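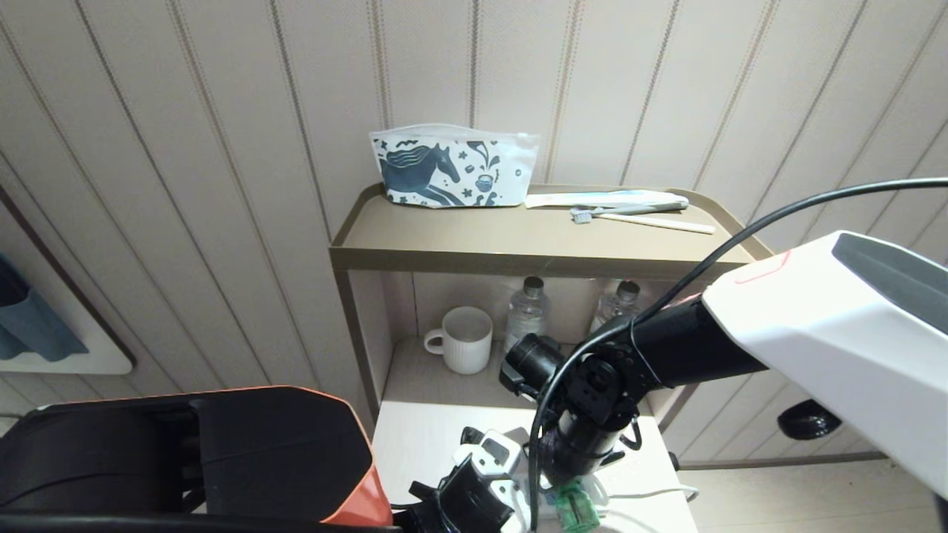

Top tray of a tan metal shelf: printed pouch, toothbrush, narrow white packet.

The Long Weekend Cutover

Moving a mid-size company off its old ERP, one bad night at a time

Two in the morning, January, and the stock table will not load. 140 rows rejected. Same error on every one of them. Unit of measure missing.

I had been at Vastcombe for three days by then, sleeping in a hotel by the ring road, eating out of the machine on the second floor. They make fittings for commercial kitchens. Hinges, drawer runners, the feet under steel tables. 500 people on the payroll, 7 sites, and an ERP so old that the original vendor had been bought twice.

The plan was to be on the new system by the time the first shift clocked on. Hedeo, it's called, the new one. Finance, purchasing, warehouse, production planning, all in a single package. The old one was Gerkholm and people there still say it like the name of an uncle.

Back to the units. Gerkholm let you leave the field blank and guessed "each" when it printed. Hedeo wants a value. No value, no load. Simple enough, except that some of those blanks were meters, and a few were boxes, and the only place that was written down was on the paper labels in the warehouse.

So somebody went and read labels. With a flashlight, as the bay lights are on a timer.

Most of what goes wrong in a cutover is like this. Small, dull, and found late. The consultants on the job, from a firm called Fjeld, had run 2 rehearsals before the real thing. Both passed. But both used a copy of the data from the fall, and the kitchen feet were added to the catalog after that. New parts, keyed in a rush, half the fields empty.

Ask for fresh data, everybody says. Fine. Fresh data means another freeze, and a freeze means the sales desk can't enter orders for most of a day. At Vastcombe the sales desk said no. Twice. You can see their side of it.

What a cutover looks like, if you have never sat through one: a meeting room with the blinds down. A spreadsheet on the wall with one line per task, each line with an owner, a start time, a finish time. Green when done. Red when late. Somebody reads the next line out loud. Somebody else says "running." Then a wait. The waits are long. People do email, people walk to the parking lot and back. The cutover lead at Vastcombe had a kitchen timer set for the longer jobs, and the whole room learned to hate the sound of it.

Open purchase orders went in clean. Suppliers, clean. Customers had duplicates, which they expected, and a script to merge them, which worked on the second try. Open invoices took most of an evening, and then the totals were off by the price of a decent lunch. Finance would not sign. Quite right too. The gap was rounding on foreign currency, found after midnight by an accountant who had gone home once already and driven back.

Then the printers. Always the printers! Shipping labels came out sideways in one site and not at all in another. The fix was a driver setting, and the person who knew the driver setting was on a plane.

There is a line in the plan called the point of no return. Before it you can restore the old system and open as if nothing happend. After it you can't, not without rekeying everything. At Vastcombe that line sat at four in the morning, and the room got very quiet when they reached it. Stock was loaded. Units fixed by hand, checked by a second pair of eyes. Labels still sideways. The lead asked each team for a yes or a no. Warehouse took the longest to answer.

Yes, in the end.

First truck out was late. Not by much, the driver had time for a coffee. The first week was ugly in the usual ways: wrong default screens, people locked out, a purchase approval that went to a manager who had retired. The help desk wrote tickets on paper for a morning becuase the ticket tool used the same login as everything else.

I called again a month later. Month end had closed a day slower than under Gerkholm, and they were annoyed about that. Planning liked the new screens. Purchasing did not. The old system is still running, read only, on a server under the stairs, and the auditors want it kept on. The unit of measure field is now mandatory on the new part form, with a red star next to it.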